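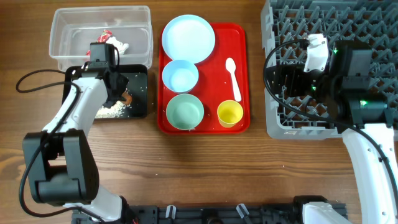
Chapter 7
Clearing, Scraping and Racking

Before you begin

This chapter should be read after Chapter 6, Portioning and Table Service. Learners enrolled through the Bristham campus will complete the practical component in the training kitchen; learners at Buchanan will complete it in the servery attached to the dining hall. The written component is the same at both sites.

By the end of the chapter, the learner should be able to:

clear a single place setting in the correct order
separate food waste, packaging and reusable ware at the table
load a peg rack so that each item drains
record a completed clear on the Tiltora sheet

Key terms: clear, scrape, scrap container, peg rack, nesting, holding tray, turnaround.

7.1 The clear as a unit of work

In food service the word "clear" is used as a noun as well as a verb. A clear is the whole of the work that falls between the end of a meal and the moment the surface is ready to be wiped. It includes the crumbs on the table as well as the dishes on the tray, and it is not finished while either remains.

Small clears are often done badly. A learner who would take great care with a banquet table will stack a plate, two bowls and a cup in one hand and carry them off with the spoon sliding about on top. The plate may survive the trip. The habit will cause trouble later, when the load is heavier and the floor is busy.

The Multano residence dining program, on which several exercises in this book are based, serves 868 place settings at the midday meal and 1085 in the evening. At that volume a few seconds lost at each setting are felt by the whole dish room. Learners should nevertheless work slowly at first. Speed is assessed in Chapter 9.

7.2 Three destinations

Everything on a used table has one of three destinations. Food scraps, including rice, vegetable ends and anything that has fallen beside the plate, go to compost. Wrappers, used tissues and other packaging go into the scrap container, which should be clear plastic so that a misplaced utensil can be found before it is thrown out. Plates, bowls, cups and cutlery go to the rack.

The sorting is done at the table. Carrying mixed waste to the dish room and sorting it there moves the mess from one surface to another and doubles the handling. Keep the scrap container at the back of the work surface, within reach of the hand that is holding the food plate.

Cooked rice deserves a note of its own. Grains scatter widely, cling to smooth plastic and dry hard. Gather stray grains toward the plate with a bench scraper before lifting anything, and check the holding tray for specks once the dishes have been removed from it. A damp cloth used too early will smear the starch across the table. 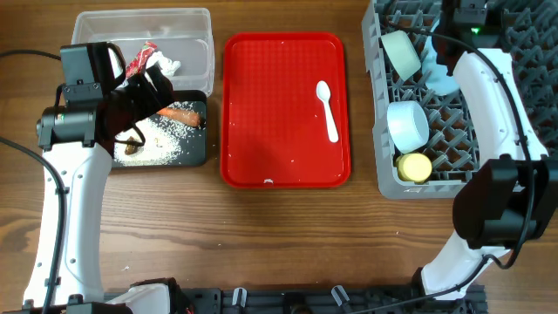 7.3 Loading the peg rack

Bowls are loaded first, tipped on their sides or angled downward, with space between them. Bowls of similar size will nest if they are pushed together, and nested bowls hold water. Cups follow, on their sides or inverted, toward the front of the rack where they can be reached without disturbing the bowls. Cutlery is left on the holding tray until the larger ware is in place. It is then moved to the cutlery basket, handles up.

Do not force an item between pegs. If it does not sit freely, choose another position. Coloured plastic ware is lighter than china and may shift when the rack is lifted, so the rack should be carried level, with both hands.

Activity 7A

Set a tray with one plate, two bowls, one cup and one spoon. Place a separate plate of cooked rice beside it, with a wrapper and a tissue in the scrap container. Complete the clear in the order given in this chapter. Repeat the exercise until 30 clears have been entered on your Tiltora sheet, then exchange sheets with a partner and compare your notes on racking.

The completed sheet is to be submitted with the Chapter 7 workbook pages.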